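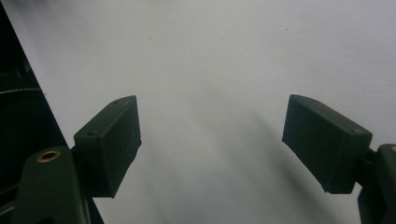 Grippers on the bench: shop tips for the folks who work next to them

Dristton packing shop, updated 15/12/2023. Typed up between shifts by Hậu Đào, so excuse the spelling.

Before you start

Look at the pads first. Both of them, top face and inner face. Small marks and print lines are fine, a chip on the inner face is not. Chipped pad goes in the red tub, new one from drawer 5.

Brass inserts next. Should sit flush in the plastic. If one spins when you turn the screw, stop turning. You'll just chew it out and then the whole finger is scrap.

Open and close with nothing in it. Tips should meet level. One higher than the other means somebody tightened one side and went to lunch.

Cleaning

Damp cloth, drop of dish soap, dry cloth. Thats it. No acetone, no brake cleaner, no hot water out of the break room kettle (yes, again last week).

Wipe the table too. Pale tabletops show every speck and you want them to – crumbs of tape glue end up on the pads and then small boxes won't let go. An old toothbrush gets the glue out of the print lines. Plastic scraper for the table, never the box knife.

Screws

Hand driver only on anything going into brass. Snug, then a tiny bit more. The drill driver stays on its hook.

Keep spares in a muffin tin, one size per cup. Tape a sample screw to the lid of each refill jar. Saves reading glasses.

Keeping your hands out of it

Sleeves rolled or buttoned. Lanyards off. Long hair up.

Don't reach between the fingers to straighten a box. Hit pause, then reach. It takes a second. The Vakis line loses more time to jams from people "just nudging" than from anything else on the floor.

Drop something in there? Leave it till the line's paused, same rule.

What's different about the job now

People keep asking so I'll put it here.

Lifting is way down. We used to hand pack 1,251 cartons on a good shift and go home with sore wrists. Now it's over 3,000 and most of what you do is watch, refill, fix, check. Easier on the back, harder on the attention. Your eyes get tired and you don't notice till you've passed a bad label.

So – swap stations every 46 minutes. Odd number, I know, it's how the break bell falls. Refill to check, check to jams, jams to refill. Don't skip your swap to be nice to somebody.

Stand on the mat. Watching is still standing. Stool is OK at the check station only.

The quiet gets to some people. We all used to talk across the table and now we're spaced out along the line. Radio's fine if you can hear the stop alarm over it. Overlap at shift change is paid, use it, tell the next person what jammed and where.

Nobody's hours got cut when the second line went in but two packers moved to the Cellivden building and they are missed. If you want to learn setup ask me, there's room in the December session. Setup pays a step more. You don't need to be good with computers, you need to be patient.

Write it down

Notebook hangs by the Rind labeler. Time, what stuck, what you did. "Fixed it" is not a note. Pencil please, the pens keep walking off.

End of shift

Fingers open, line paused, then power off. In that order.
Wipe pads and table.
Scrap tub emptied.
Muffin tin lid on.
Mat hung up so the floor can get mopped.

Next page will be labels and tape, once I find the good roll cutter. If you borrowed it, bring it back to drawer 5.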